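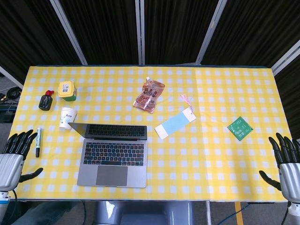 Eugeniusz Kaczmarczyk had been writing the history of Lovdale for eleven years, and in November he announced that he would finish it at the kitchen table. The study had let him down. It had a door that closed and a chair that tilted, and under those conditions a man could only think about the chair. So he spread out the yellow-and-white gingham cloth, which still had the fold down it from the drawer, set the laptop squarely on the checks, put a paper cup of coffee up by the left corner of the lid and a black marker below the cup, and considered himself at work.

"What's the marker for?" asked Eylül Başaran, who rented the upstairs and came down for the toaster.

"Corrections."

"On the screen?"

He told her that she had a landlord's respect and should try not to lose it.

The book stood at 517 pages and had reached the founding of the creamery. There was a difficulty with the creamery. One family said it had burned down and the other family said it had been sold to Jernimside, and both families still lived on Lema Street, on opposite sides, with hedges. Eugeniusz had given the fire 200 words and the sale 200 words and had been taking one word out of each ever since, so as to be fair.

"Just pick one," Eylül said. The toast came up. "Who's going to read it?"

"Both families."

"Then pick the one with the smaller dog."

He typed this, looked at it, and deleted it. He drank some coffee. He noticed that the checks on the cloth made a sort of map if you let your eyes go soft, with the cup where the church would be and the marker lying along Main Street, and that the creamery, by this reckoning, was under the trackpad. He moved the laptop over to look. It was a yellow square. He moved the laptop back.

"Well?" said Eylül.

"No sign of fire."

She buttered her toast standing up, over the sink, as the lease required. Then she came and read over his shoulder for a while, chewing near his ear.

"You spelled creamery two ways," she said.

"One for each family."

By noon he had cut nine words and put four back. The coffee had gone cold and he drank it anyway. Then he uncapped the marker, looked for something to correct, and wrote CREAMERY (SEE HEDGES) on the back of his hand, where he would be sure to find it when he washed up for lunch.

Posted 26 Apr 2025 by the Selto Reader fiction desk
Print this story | E-mail this story

Contact us | © 2025 Selto Reader | Back to top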